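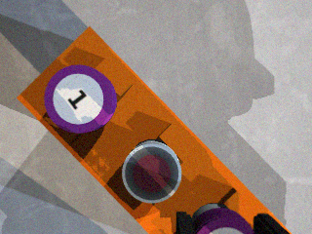 ## Kandon to make the Jacquet lamp again, this time with a switch you can find

August 2023

The Jacquet table lamp is coming back. Kandon, which has owned the drawings for longer than it seems to have known it owned them, has confirmed that model 2080 will go back into production at its works in Corkby, with the first lamps in shops before the clocks change. It will come in white, black and the mustard that everyone remembers, and which the old catalogues insisted on calling "corn".

For readers who have never owned one, the Jacquet is the lamp with the tilted metal shade and the stem that leans the other way, so that it always looks to be backing out of a conversation. It was sold as a reading lamp. It throws most of its light on the wall behind you, and generations of owners have loved it anyway and read by something else.

The original was made by Senell, in the same town, in the building that is now a carpet showroom. Senell went under, Kandon bought what was left, and what was left included a plan chest. The chest was moved twice and used for some years as a stand for the office kettle. In May somebody wanted a drawer for the tea towels and found the Jacquet in it, full size, on tracing paper, along with a sheet of complaints from the trade.

The complaints are worth having. One shop wrote to say that the shade got too hot to touch, and that the shade had to be touched in order to turn the lamp off. Another reported that the stem worked loose and the lamp bowed slowly to its owner over the course of an evening. Senell's reply, pencilled in the margin, reads "tighten it".

### What has changed

Kandon says the new lamp is faithful to the old one, and then gives a list of the ways in which it isn't.

- The switch, which used to be a small rotating collar inside the shade, is now on the flex.
- The flex is covered in cloth and is long enough to reach a socket.
- The base is heavier. Old ones fell over if a door was shut with any feeling.
- The bulb is an LED, supplied, and can be replaced without taking the shade off.
- There is a felt pad underneath, where there used to be a paper label that stuck to your furniture.

Collectors have taken this roughly as you would expect. On the lamp forums the collar switch already has its defenders, including one who describes the small burn it leaves on the thumb as "part of the use of the object". A thread on the flex ran to several pages and had to be closed. There is general relief that the shade will still be spun on a lathe, and general gloom about the felt.

The bigger quarrel is over the finish. Senell's corn was a stove enamel and no two batches agreed. Lamps from the early runs are nearly brown, and the late ones are the colour of custard made from powder. Kandon has matched the new paint to the lamp in its own reception, which has stood in a south-facing window for as long as anyone can remember and is, according to several people who own better ones, the wrong colour on one side. The company says it used the other side.

### How many were there?

The tracing paper has also settled an old argument, or at any rate has moved it somewhere else. Dealers have always called the Jacquet rare, chiefly when selling one. Tucked in with the drawings was the works ledger, and it gives the total made as 584.

That is fewer than the sceptics thought. It is also, awkwardly, fewer than the number of Jacquets that have been offered for sale as originals in recent years, if you believe the enthusiasts who keep a list of such things and who have no reason to be calm about it. Some lamps will have been sold more than once. Some will have been copies, which were made abroad in large numbers and are easily told apart by having a stem that stays up.

Auction houses have been asked whether they will look again at past sales. So far they have said that they take these matters seriously, and one has quietly reworded an online listing from "Jacquet lamp by Senell" to "table lamp, corn".

If you have one at home and would like to know, the ledger gives two things to look for. The real lamp has the model number stamped on the inside of the shade, near the rim, with the first figure slightly crooked from a worn punch. The copies tend to have it straight. The real lamp also has a slotted brass screw under the base, and there is usually a coin-shaped dent beside it where an earlier owner tried to follow the instruction in the margin.

### Price

Kandon will charge £80 for the new lamp, in all colours. The forums regard this as too much for a reissue and suspiciously little for a good one. It comes with a guarantee of 12 years, which does not cover the paint, the flex or leaning.

There is to be no numbered edition, no certificate and no wooden box, and for this the company deserves some credit. A spokesperson said that the lamp had been an ordinary lamp for ordinary bedrooms and that they would like to sell it to people who had one. Asked whether the new version would carry a mark to distinguish it from the old, the same spokesperson said yes, it would say Kandon on it in quite large letters.

The name Jacquet remains a puzzle. There was no Jacquet at Senell, nor in the wage books, nor anywhere in the Corkby street directories of the time. The drawings are unsigned. The long-held theory of a French designer who came over for a season and left after a row has been repeated in at least two books, each giving the other as its source. The plan chest offers a rival explanation in the shape of a memo asking the sales department for "something foreign, two syllables, not already a biscuit". The memo has no reply attached, and supporters of the French designer say that it proves nothing. A few think it may have been written by him.

Corkby itself has taken the news with composure. The carpet showroom has agreed to put a Jacquet in its window, and has borrowed one from a customer for the purpose, its own having been thrown out with the shelving. The library is looking for a table on which to show the drawings, and would prefer one away from the radiator. The town museum already has a lamp on permanent display, in a room set out as a bedroom of the period. It has been labelled as a Senell for as long as the room has been open. The number inside the shade is perfectly straight, and a new label is being printed.

Kandon says that if the lamp sells it will look at the rest of the chest, where there is said to be a matching ceiling light that was drawn, tested and never put on sale. The test report is missing. The drawing has a ring on it from the bottom of a kettle.

*Orders open on the Kandon website next month. Spare shades for original lamps will be sold separately, in white and black only, until the argument over corn has died down.*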